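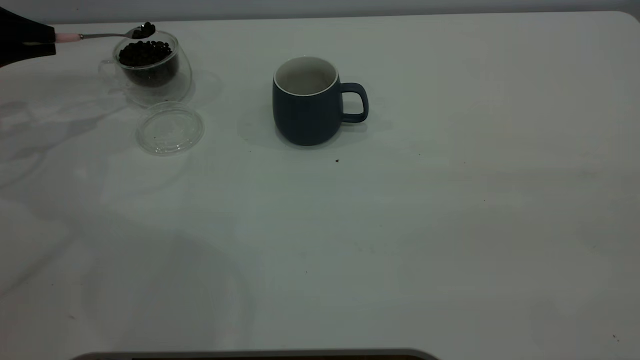
Coffee beans, spoon and glass cup.

Lokcombe Guesthouse, Wurton - safety walk-round before reopening
Checked by: Nahom Moges
Date: June 16, 2021
Last full check: February

Key: OK / FIX / ASK. Comments after each one. Typed on my phone so sorry.

1. Front door and entry
OK. Lock turns, night code changed. Doormat curls up at one corner, people with rolling bags will catch it. Tape for now, new mat please.

2. Stairs
FIX. Handrail loose at second landing. Two screws gone. Someone with a 70 liter pack leaned on it at lunch and it moved. Do this first, before anybody checks in.

3. Smoke alarms
OK downstairs. FIX in the six-bed dorm - chirping, needs battery. Room 4 alarm has a sock over it. Removed sock. Put a sign up in English and Spanish.

4. Fire exits
Back door opens from inside without key, good. Bikes parked across it again. Moved them. Bike rack should go by the side wall like we said in Febuary.

5. Bunks
Top rails checked, all tight except bed 3 by the window. Ladder on same bed wobbles. Do not sell bed 3 till fixed. Slats fine. No bedbug signs on any matress, checked seams with flashlight.

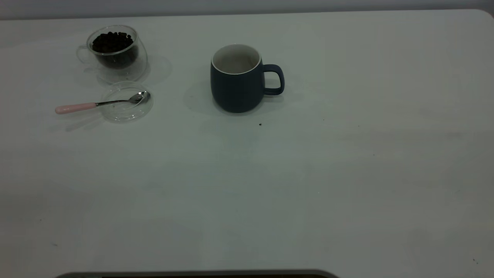
6. Showers and hot water
OK mostly. Upstairs left one goes from warm to scalding, ASK plumber in Flaltadbridge about the mixer valve. Non-slip mat missing downstairs. Drain slow.

7. Lockers
Over 500 keys on the ring, most fit nothing. Sort. Locker 107 hinge bent, sharp edge, taped over. Guests keep asking if we have padlocks - we sell them, put the sign back.

8. Common room
Extension cord under the rug. FIX today, not tomorrow. Plug strip had a kettle, a heater and three phone chargers in it. Heater unplugged and put in the office. Bookshelf needs a bracket, it tips if you pull on the top shelf.

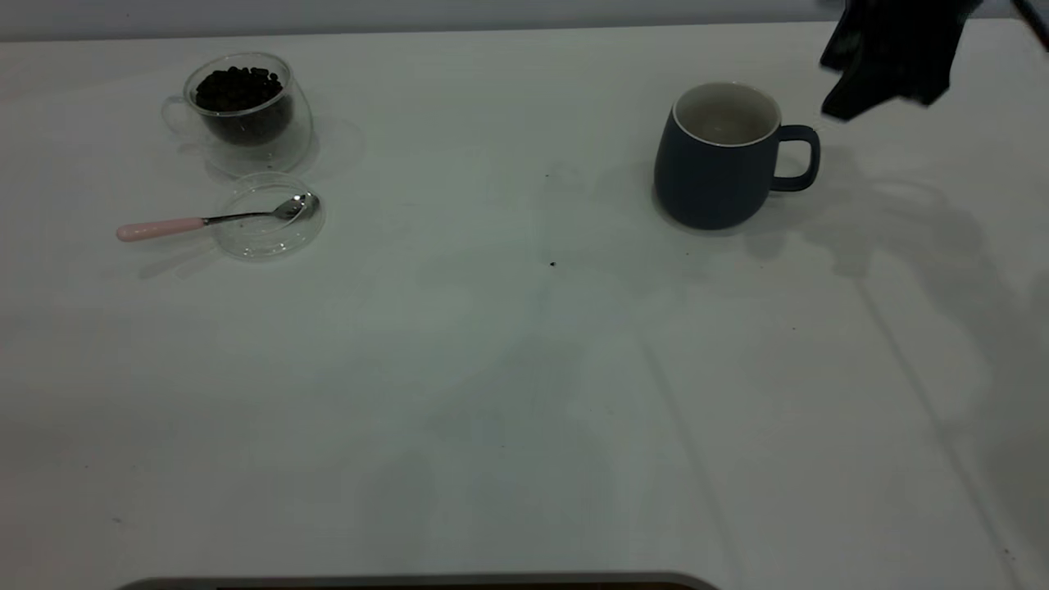

Glass cup with coffee beans, clear dish beside it.

9. Kitchen
Gas shutoff OK, label faded. Fire blanket on hook. Extinguisher gauge in the green. Fridge warm on the door side, seal is going. Threw out anything without a name and date, will be complaints.

10. First aid box
Half empty. No blister plasters, which is the one thing everyone off the Araya trail asks for. Need burn gel, tweezers, gauze. Scissors went missing, again.

11. Roof terrace
ASK. Rail height fine, floor tile loose near the hammock hooks. Left hook is pulling out of the wall. Hammock down untill a builder looks. Quote from last time was 4,000 for the whole terrace, seems a lot, get another.

12. Emergency info for guests
Clinic number on the board is the old one. Bus times also old - the late bus to Flaltadbridge doesnt run on Sundays now and people get stranded. Map of Wurton ok but someone drew on it. Reprint. 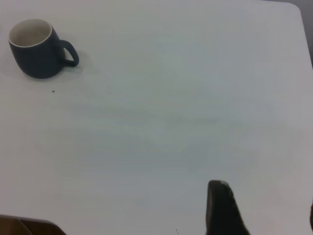 Dark blue mug with a white rim.

13. Outside lights
Path light by the gate dead. Rest OK.

Still to do before first guests: 2, 3, 5, 8, 11 (hammock stays down). Rest can wait a week.

Recheck stairs and bed 3 once done, then initial next to the number. Nobody initialed last time so I had to do the whole thing over.

N.M.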